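Braulio Rosales
December 13, 2019

Okay, a thread about my grandmother's recipe tin, because I've been promising it to several of you since the summer and tonight I have a cup of tea and no excuses left. Settle in, it's a long one (1/11)

She kept everything in one tin. Recipes, yes, but also seed packets, a bus schedule, a receipt for a pair of winter boots, and a prayer card for a saint none of us can identify. When she moved in with my aunt in Siltov the tin came along on her lap the whole drive. She would not let it ride in the trunk.

When it came to me I thought I'd type the cards up in an evening and send everybody a nice clean file. That was January. I had no idea what I was getting into, bless my heart.

The first trouble is that she didn't write recipes so much as reminders to herself. The card for her plum cake says, in full: "plums, the usual, hot oven, not like last time." I would give a great deal to know what happened last time. My mother claims she remembers, but she laughs so hard when she starts telling it that we never get to the end.

The second trouble is the measuring. She used a blue cup with no handle for flour, sugar, rice, everything, and the cards only ever say "cup." My cousin still has it, so I had her fill it with water and pour it into a proper measuring cup, and it came up well short. Suddenly so many things made sense! All those years of dry cake, and it was us using too much flour.

So then I had to go back and redo every single one I'd already typed. I did it on the train mostly, with the cards in a sandwich bag so I wouldn't spill coffee on them, and a very kind woman across the aisle told me her own mother's dumpling method from start to finish. I wrote that one down too. It's in the file now, under "Lady on the Train."
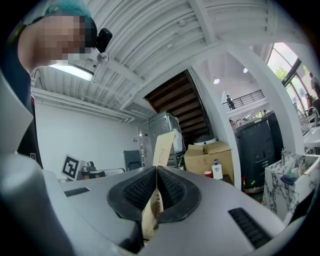 My favorite card is the one for walnut rolls, which she got from a neighbor named Mrs. Galindo, and which has a whole argument going on in the margins. In pencil: "too sweet." Then in blue pen: "no, fine." Then in pencil again, pressed so hard it nearly went through: "TOO SWEET." I believe the blue pen was my grandfather. He was a quiet man and I love that he held his ground on this.

I've made them both ways now. I'm sorry, Grandma — the blue pen was right.

A few of you asked about the bread. I have tried, I promise. Her note says to bake it at 85, which I puzzled over for weeks until my uncle told me the old oven had a dial somebody had painted over and relabeled by hand, and 85 was just where the bread came out good. You can't look that up anywhere. I've been creeping up on it by guesswork, a loaf at a time, and the neighbors have been very patient and very well fed.

If you have somebody older in your life who cooks, please go stand in the kitchen with them. Bring a notebook and be a little bit of a pest. Ask what "the usual" is. Ask which cup. I stood in that kitchen every Sunday as a kid and all I can tell you for certain is where she kept the cookies.

Anyway, the file is done, or done enough. There are 100 recipes if you count the 2 versions of the walnut rolls separately, and I do. I left her notes in exactly as she wrote them, with mine underneath. Family, check your email. Friends, if you want a copy just send me a message and I'll get it to you this weekend.

And if anyone knows how to get plum jam out of a wool sweater, please write to me about that first (11/11)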